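Vernau Block Tray, Gray

Every set of blocks ends up on the floor sooner or later. The Vernau tray is for the hours before that. It has sloped sides, an open top and a flat floor, and it will sit on a kitchen table without taking over dinner entirely.

Item 426. Tray and six blocks, sold together. Three blocks are reddish-brown and three are dark green, all rectangular, and not one of them makes a noise or needs charging. We have had complaints about this from children and none from parents.

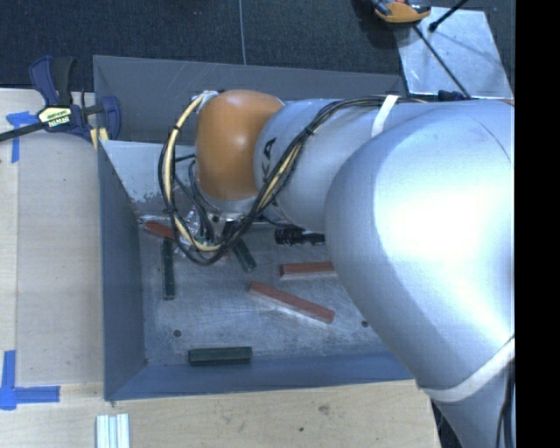

Can I buy the blocks without the tray?
Sure, ask for item 671. You get the same six blocks in a cotton bag, and you can supply your own container, which in our experience will be a salad bowl.

The tray floor picks up scuffs. We could call this patina, but it's a gray tray and those are scratches. They come in the first week and after that you stop seeing them. Marks on the walls mostly come off with a damp cloth and dish soap. Please keep the blocks out of the dishwasher. Kęstutis Butkienė tried it for us in July and we now have a very interesting doorstop.

The slanted walls are the part we fussed over. A block dropped against one slides down to the floor of the tray, so small hands can reach it again. Straight walls looked smarter on paper — and trapped blocks on end in the corners, where they stayed until an adult with a spoon got involved.

Replacement blocks are sold singly, red or green, under item 235. Tell us which color you lost. "The good one" was the entire text of an order we received on Tuesday, and we are still working on it.

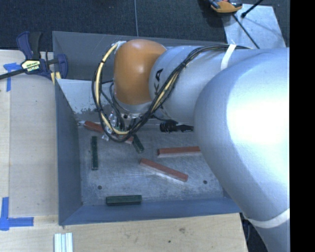 Athina Psarras wrote in to say that her two have never built a thing with theirs. They line the blocks up, argue over who owns green, and tip everything back into the tray to start over. She'd like a lid, and she would like it soon.

No lid yet. The Grukuvberg lid fits our older tray only, and forcing it on does neither of them any good.

Ships flat side down from the Pondora warehouse. Returns accepted with all six blocks, or a convincing story.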